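Wer bei Amr Saber anruft, muss Geduld mitbringen. Er ist tagsüber meistens im Keller, und dort gibt es keinen Empfang. Seit Januar leitet er das Reparaturcafé Turnus, vorher hat er 30 Jahre als Elektriker gearbeitet, zuletzt bei der Firma Ashour.

Das Haus stammt von 1913, die Leitungen zum Teil aus den Fünfzigern. "In der Küche hatten wir eine einzige Steckdose", sagt Saber. "Da hing alles dran, Wasserkocher, Radio, im Winter noch der Heizlüfter." Der Vermieter habe sich 600 Euro der Kosten für neue Leitungen anrechnen lassen, den Rest trug der Verein.

Am häufigsten kommen Toaster und Stehlampen auf den Tisch. Bei Lampen ist es oft der Schalter im Kabel, bei Toastern die Mechanik. Mikrowellen nimmt er nicht an. "Das ist mir zu gefährlich, und das sage ich den Leuten gleich an der Tür." 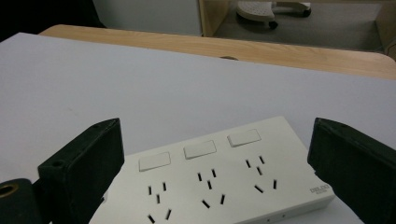

Über Mehrfachsteckdosen redet Saber länger als über alles andere. Er rät davon ab, zwei hintereinander zu stecken, und ein Heizgerät gehört für ihn direkt an die Wand. "Auf der Rückseite steht, wie viel Watt zulässig sind. Das liest kaum jemand."

Sein Kollege Essam Belhaj kümmert sich um Nähmaschinen und alte Radios - und um die Kaffeekasse. Er hätte gern einen zweiten Raum. Saber ist skeptisch: "Dann brauchen wir auch mehr Leute, die abends aufräumen."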